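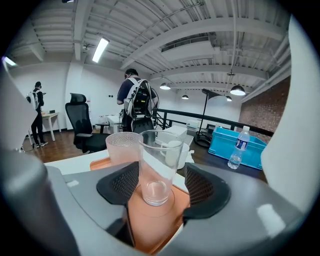
Chapter 4
Setting Out Drinks: Trays, Cups and the Things That Pour

I learned to set out drinks in the worst possible spot, a staff kitchenette in Rillton with one short bench and a door that opened straight into your elbow. Everything I've taught since then goes back to that bench. When you've got next to no room, you find out quickly which items need to be near your hand and which ones can wait at the back. So before we get to menus, milk or who likes what, I want you to spend this chapter on the plain business of putting a glass on a tray. Take a tall one with a heavy bottom, a bit narrower at the base than at the rim, and stand it on an orange tray with a pink plastic cup just behind it and a white mug further back. You've already got three quite different pieces to look after there, and they don't want the same treatment at all! The mug has a handle, the other two have to be gripped around the sides, and the glass is the one I'd be cross about losing.

I'm assuming you've done the handwashing unit in Chapter 3 and that your hands are clean now. If they aren't, off you go, I'll wait.

4.1 Start with the tray

Put the tray down first, flat, well back from the edge of the table. I know that sounds too obvious to print, but I've watched plenty of learners load up a tray that was hanging over the side by a good few centimetres and then wonder why it tipped when they lifted the mug off the back. Check the surface for crumbs as well. A single grain of sugar under a tray will make it rock, and a rocking tray makes people nervous about pouring.

Colour matters more than you'd think. I'm fond of a strong colour for a tray - orange is a favourite of mine - as clear glasses are so easy to lose against a white table. We ran our first short course with Chambi, the caterers, and they had white trays on white cloths the whole way through. Very smart, and we broke a glass nearly every session.

4.2 Heavy in the middle, light at the sides

Loading order is the bit most people rush. The heaviest piece goes in the middle, then the lighter ones around it, and you take them off the other way about. Plastic tumblers are forgiving and can sit near the rim. Glass comes in from the edge a little, with enough space around it that you can get your fingers down either side without knocking its neighbour.

Hold a glass low. I can't say this often enough, and if you ever do the Jestudent practical you'll hear the assessor say it too. Fingers on the lower half, never over the rim, never inside, and let the base touch the tray before you loosen your grip. 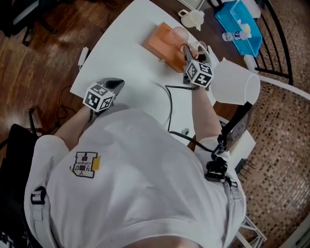
Small glasses are where this gets fiddly, because the lower half isn't very much glass to hold on to. Go slower, that's all. If there's a cup beside it, shift the cup across first and give yourself some room. I like to practise with a mixed lot of pieces on a bare white table, a few minutes at a time, until setting something down makes hardly any noise. The noise is your marker, by the way. A clunk means you let go too early.

4.3 Pitchers and measuring jugs

Pitchers and measuring jugs live off the tray. Stand the pitcher to one side of it, upright, on whichever side you pour with, and keep the measuring jug further up the table where you can reach it but won't catch it with a sleeve. A plastic pitcher doesn't weigh much when it's empty and goes over at the slightest bump, so if yours ends up on its side, check the lip and give it a rinse before you fill it.

Bottled water can wait in a tub or crate next to the table. Any sturdy plastic one will do, and a bright blue one is easy to spot when you turn around in a hurry. We've used a Stutel crate for years and the only thing wrong with it is that people keep borrowing it for mandarins.

Before you go on

Set up a tray with one glass, one plastic cup and one mug. Move each piece to the table and back again, first with your usual hand and then with the other (it's humbling, have a go anyway). Write down which piece you found hardest to place and where your fingers were when you let go of it. Keep your notes handy, as we'll need them for carrying a loaded tray in 4.4.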